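Subwoofer hum only when the aerial is connected to the receiver

Home audio > Receivers and amplifiers > Faults and noise

Posted by Parisa Mousavi
October 19, 2023

I have a Rirka two-channel receiver feeding a pair of bookshelf speakers, with an active Grorkura subwoofer on the sub pre-out. The sub is on a single screened phono lead, 5 metres long, run along the skirting board. The receiver and the sub are plugged into different wall sockets at opposite ends of the room.

With the roof aerial plugged into the tuner input there is a steady low hum from the sub. It does not change with the volume control on the receiver, but it does change with the level knob on the back of the sub. The bookshelf speakers are silent unless I put my ear right against the cone, and then there is a trace of the same note.

What I have tried so far:

Pulled the aerial lead out of the tuner. Hum stops completely.
Left the aerial in and pulled the phono lead out of the sub. Hum stops.
Changed the input to CD, with the aerial still in. Hum stays the same.
Swapped the phono lead for a shorter one of a different make, with the sub moved next to the receiver. Slightly quieter, still there.
Moved the crossover on the sub from 80 Hz to 120 Hz. No difference I can hear.

The receiver has a two-pin mains plug fitted in a converter, so no earth. The sub has a moulded three-pin plug. The aerial comes down from the loft through a distribution amplifier that also feeds two televisions. I did not fit it and do not know how it is wired.

Is the receiver faulty, or is it the aerial? I would like to keep FM if possible, as that is most of what I listen to.

Stojan Todorova replied

Probably the sub. Mine hummed and it was the power supply capacitors. They dry out. Take it to a repair shop. Otherwise try a better cable, the thin ones that come in the box are useless.

Thulani Nkuna replied

The receiver is very unlikely to be faulty, and the tests you have already done rule out most of the sub as well. If the smoothing capacitors in the sub had gone, it would hum with nothing connected to the input. Yours goes quiet when the phono lead is out.

You have an earth loop. The sub is earthed through its mains plug. The screen of the phono lead joins the sub's signal ground to the receiver chassis. The receiver has no mains earth, so with the aerial out the loop is open and no current flows. Plug the aerial in and the outer of the coax ties the receiver chassis to the distribution amplifier, and through that to the earth at a television or at the amplifier itself. The loop is now closed, and a small 50 Hz current flows along the screen of your phono lead. The voltage it drops there is added to the signal.

That also explains why the volume control does nothing. The noise is picked up after it, between the receiver and the sub. The sub's own level knob comes later, so it does have an effect. The shorter lead was quieter because its screen has less resistance.

The place to break the loop is the aerial lead. Do not remove the earth from the sub. It is there for safety, and a three-pin plug with the earth disconnected can leave the metal panel live under a fault.

Steps, in the order I would do them:

1. Unplug the sub and the receiver from the wall. Plug both into one four-way block on a single socket, using an extension for the sub if the lead will not reach. This makes the loop smaller. On some systems it is enough, though I doubt it will be here.

2. Go up to the distribution amplifier and note what is on each output. With the hum present, unplug the two television feeds one at a time. If the hum drops when one of them comes out, that television (or a box attached to it) is where the other earth is. Leave the power lead of the amplifier alone unless you have switched it off at the wall first.

3. Buy a galvanic isolator for the aerial line. It goes in series with the coax, at the receiver end. Check that the type you get blocks the outer conductor as well as the inner. Plenty of cheap ones only block DC on the inner, and those will do nothing for you. The printed range must also reach down to FM, 88 to 108 MHz. Wei make one that starts at 5 MHz. The Zorkel one I was sent in April began at 470 MHz and was meant for television only, so it went back.

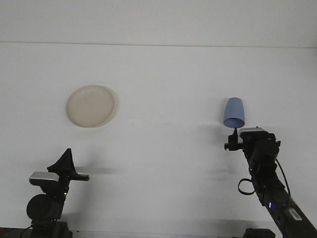 4. Fit the isolator and listen with the receiver on, the volume at zero and the sub level at its usual setting. Tune to your weakest station and check that stereo still locks. Expect a loss of 1 dB or so, which a fed signal should stand easily.

5. If any hum is left, put a line isolating transformer in the phono lead to the sub. I put this last on purpose. Small transformers distort at low frequencies when driven hard, and a sub asks for nothing else. Get one with a stated response down to 20 Hz at 2 V.

A plain wire dipole pinned behind the receiver is also worth a try if you live near the transmitter. It has no link to earth, so the loop cannot form.

Arash Abbasi replied

Agree with Thulani on the isolator. Two small additions.

If you own a multimeter, set it to AC volts and measure between the outer of the unplugged aerial lead and the receiver chassis, with the sub still connected. Any reading at all points the same way, but a high one does not mean a dangerous current. I measured 26 V in my own house and it fell to almost nothing with a 10 k resistor across the probes, so it was only leakage from a switch-mode supply. If yours holds up under load, stop and have the aerial system looked at by an electrician before connecting anything.

Also look at the plug on the aerial lead itself. I have found braid folded back and barely touching the body of the plug — it gives a hum that comes and goes when the lead is moved. Remake it before you spend money. An F-type with an adaptor holds better than the old push-on sort.

Parisa Mousavi commented

Thank you. Step 2 found it: the hum goes when the bedroom television feed is out. Isolator ordered, the 5 MHz one. The aerial plug looks sound but I will remake it anyway while I have the cutters out.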